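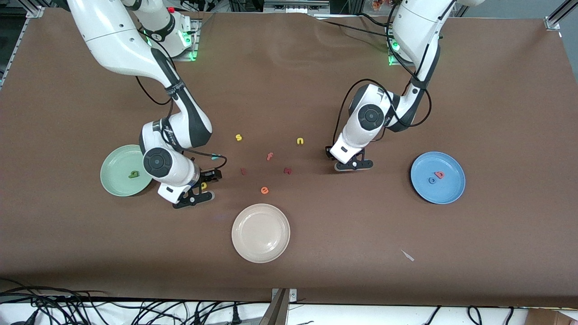
The lending program for early literacy kits is now operating from both branches named in the grant agreement, Mustton and Larach. All 400 kits budgeted for the first year have been assembled, labeled and entered in the catalog. Each kit holds four picture books, a parent card and a bag of letters for sorting and matching at home. Small foam alphabet letters, with round plates to sort them onto and brown paper to cover the table, remain the lowest-cost format for this activity, and the parent card is written on the assumption that a household will use its own plates. No change to the letter component is proposed for the second year.

Circulation

Kits were borrowed 1,510 times in the reporting period. Mustton accounts for the larger share, as expected from its longer opening hours and its position next to the bus station. Loans at Larach were low until February, when the kits were moved from the closed shelving behind the desk to an open rack by the entrance. Monthly loans there have risen since the move, although the new rack also coincided with the start of sessions at the branch and the two effects cannot be separated.

The standard loan period is three weeks. Most kits come back on time. Renewals are more common than the application assumed, and we have raised the renewal limit from one to two where there is no hold on the kit. Holds are rare outside the kits with bilingual books, which are nearly always on loan.

Parent sessions

The agreement calls for parent sessions at each branch. To date, 21 have been held, with the remainder scheduled before the end of the grant year. Each session lasts 45 minutes and covers reading aloud, letter names and sounds, and use of the kit. The evening slot at Larach was dropped after two poorly attended sessions and replaced with one on Sunday morning. Attendance at the new time is better but still below Mustton.

Feedback forms are collected on paper at the end of each session. The question on home reading frequency was worded ambiguously in the first version - some parents answered for themselves and some for the child - and those responses have been left out of the baseline. The corrected form is in use at both branches.

Losses and repairs

Missing letters are the main maintenance cost. Returned kits are checked against a printed list, and incomplete bags are filled from spare stock. Replacement of single letters is uneven: vowels run out first, so the spare stock is now ordered by letter instead of in full sets. Books have held up well. The zippered bags have not, and almost 100 have been replaced after the seam split at the handle. The supplier, Rees, has agreed to credit the defective bags against the next order. A heavier bag has been requested, and samples are expected before that order is placed.

Catalog and reporting

Kit records are held in Matik, the catalog system already used by both branches. Matik treats a kit as one item and does not record its contents, so the check-in lists are kept in a separate spreadsheet. This adds staff time at return. We looked at listing each book as its own item and decided against it, as a single missing book would then block the loan of the whole kit.

Budget

Spending is within the approved total. Printing is over its line because of the revised forms and parent cards. Travel is under, with most staff training held at Mustton. We request approval to move the unspent travel funds to kit maintenance. No increase in the total award is sought.

Next period

Work will cover the remaining parent sessions, the bag order and the purchase of more bilingual titles. The follow-up survey will go to families who completed the corrected form, and results will be included in the next report.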